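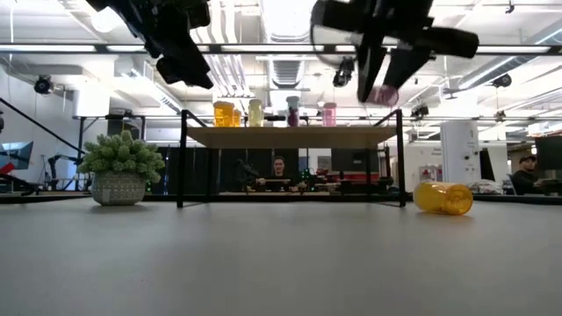

Fig. 1. Small raised shelf on a table, containers lined up along the top, one bottle lying on its side.

Domestic Order and Its Promises
Handout 3: The Display Shelf

Read this before Sunday's reading is due, and bring your notes on the Pladthorpe leaflet.

Last time we looked at closed storage. The subject now is the low open shelf, the kind that stands on a table or a counter and lifts a row of things a hand's width or so into view. The leaflet calls it "found space." I would like you to be suspicious of that phrase. A shelf on a table gives you a second surface, yes. It also puts legs on the first one, and the gap underneath tends to fill up with whatever has no other home.

Look at Fig. 1 with that in mind. The top is light wood on a thin black metal frame, and it holds five containers: amber-yellow, orange, pale yellow-green, a clear one with dark red-purple contents, and pink. Ask yourselves what rule put them in that row. Color is the tempting answer, and Drivov would take it. He has a whole chapter on warm-to-cool ordering. But he never tests whether people who sort by color find things any faster, and I have yet to see anyone else do it properly. Height doesn't explain the row either, as the tall amber bottle stands right beside a shorter container.

Then there is the yellow bottle lying on the table to the right of the shelf. The advice books treat anything off the shelf as a failure of the system. I think that is lazy. From one picture we can't say whether it is on its way up, on its way down, or left there for good. Be careful in your own write-ups – a bottle on its side is evidence of a bottle on its side.

The potted plant on the left, pale green rosettes in a light gray patterned pot, belongs to what Benítez calls "softening." Her claim is that one living thing makes a row of containers look chosen. Maybe so. Her survey had 43 households in it, all of them customers of the Prostport store, and the question was worded so that it was hard to say no.

Terms to know
Staging: arranging things to be looked at.
Holding: keeping things where they can be reached.
Drift: the movement of things away from their assigned place during ordinary use.

Most shelves do some staging and some holding. The leaflet says you can have all of both, and gives no evidence.

Exercise
Pick one open shelf where you live. Don't tidy it first. Write down what is on it in the morning and again at night, for 5 days. Note anything that ended up beside the shelf or under it. Then write up to 2000 words on whether "found space" describes what you saw. Sketches are fine. If nothing moved all week, say so and don't dress it up.

Reading: Benítez, chapter 3; Drivov, the section on color only.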